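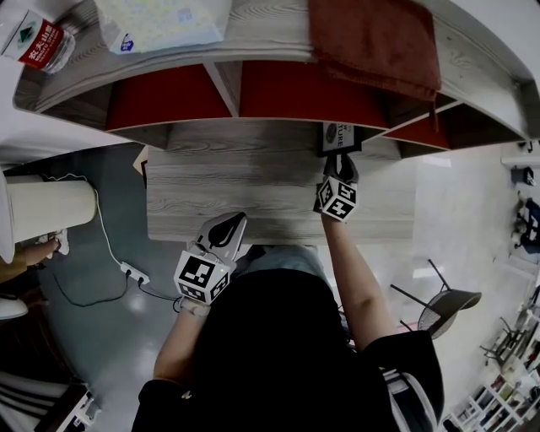
Ich habe in diesem Frühjahr 475 Bücher weggegeben, und ich vermisse genau zwei davon! Angefangen hat alles mit einem Flyer von Flidelik, dem Tauschladen bei mir um die Ecke, der dringend Krimis suchte (Krimis! Davon hatte ich zwei Umzugskartons voll). Also habe ich mich zum Sortieren hingestellt, und zwar an einen hellgrauen Holztisch wie den auf dem Foto, im Stehen, weil ich im Sitzen sofort zu lesen anfange. Links die Sicheren, rechts die Wackelkandidaten, und nach einer Stunde war rechts natürlich alles voll.

Meine Regel: Was ich seit zehn Jahren nicht aufgeschlagen habe, geht. Klingt streng, ich habe auch ständig geschummelt. Die Kochbücher durften bleiben, alle, sogar das über Sülze. 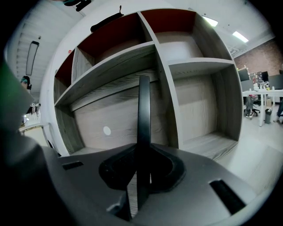 Offenes Regal in hellgrauer Holzoptik mit weißen Kanten

Verkauft habe ich übrigens kaum etwas. Bei Gristik, dem Antiquariat am Bahnhof, gab es für einen ganzen Karton 100 Cent, also einen Euro, und einen sehr mitleidigen Blick dazu. Den Rest nahm Flidelik, und im Juli war ich dort stöbern und kam mit drei Krimis wieder heraus. Einer davon war meiner.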